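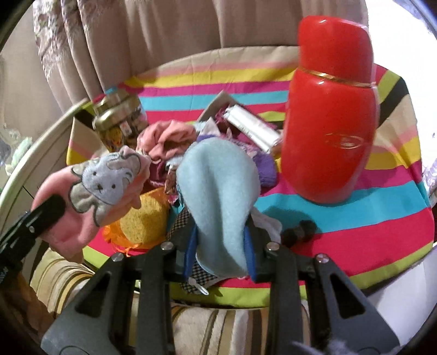 Handout 4: Living with a host family

Read before Monday's seminar. Bring a pen, and bring your placement letter if the Kurkitz office has sent it. If it hasn't, bring your patience.

4.1 What you have signed up for

A homestay is a room in someone else's house, plus breakfast and an evening meal, plus someone else's opinions about how long a shower should take. It is cheaper than a hall of residence and better for your language. It is also the option students complain about most in October and miss most in May.

Of the 448 students who filled in our leavers' form, 139 had asked to change households in the first month. Most of them were still at the same address at the end of the year. Draw your own conclusions, and be ready to defend them in the seminar.

4.2 The first evening

You will be tired and you will be fed. Eat what you can. "I'm full" is a useful phrase in any language and you should learn it before you learn the word for library. Expect it to be ignored twice.

Ask these questions on the first evening, while you are still a guest and can't give offence:

Which key is for which door?
When does the house go quiet at night?
May I use the kitchen, and when?
Where do shoes live?
What is the wifi password, and may I have it written down?

Arif Mandagi spent his year with a retired couple and didn't ask about the kitchen until February. He had been eating crackers in his room every Sunday, having decided the stove was private. They had decided he was religious.

4.3 Money

The standard placement fee this year is 1482 for a term, paid through Rurnico in the local currency. A full year with the summer extension comes to 3597. Neither figure includes lunch, bus fares or the things you will buy because you didn't believe us about the winter.

Pay Rurnico and not the family. Some hosts will offer you a discount for cash. They mean it kindly, but you lose your cover if the arrangement goes wrong, and we can't get your deposit back for you. We have tried.

4.4 Small talk and its dangers

Wiegand (see reading list) divides hosts into those who want a lodger and those who want a grandchild. It's a crude scheme and he admits as much in a footnote, but it will get you through the first week. Lodger households leave notes. Grandchild households knock.

Neither is better. Trouble starts when a student who wants to be left alone is placed with a knocker, or when a homesick one is placed with a writer of notes. Before the seminar, decide which kind of student you are. Then ask a friend, who will give you the right answer.

Teasing needs a word to itself. If your host imitates your accent at dinner, you are probably doing well. Polite silence after three weeks is a worse sign. Tease back, gently, and leave the cooking out of it.

4.5 When to complain

Straight away: a door that doesn't lock, no heating, anyone who makes you feel unsafe. Ring the Mwakyusa line, day or night. The number is on the back of your student card.

After a week's thought: food, noise, the dog.

Not at all: the wallpaper.

4.6 Reading and task

Reinhold Wiegand, "Other People's Kitchens", chapters 2 and 5. Chapter 3 is about plumbing and may be skipped by anyone not going to Cuvow. Those going to Cuvow should read it carefully.

Task: write one page to a host you haven't met. Say who you are, what you can't eat and when you get up. Be truthful about the last one. Hand it in at the start of the seminar, on paper, with your name on it this time.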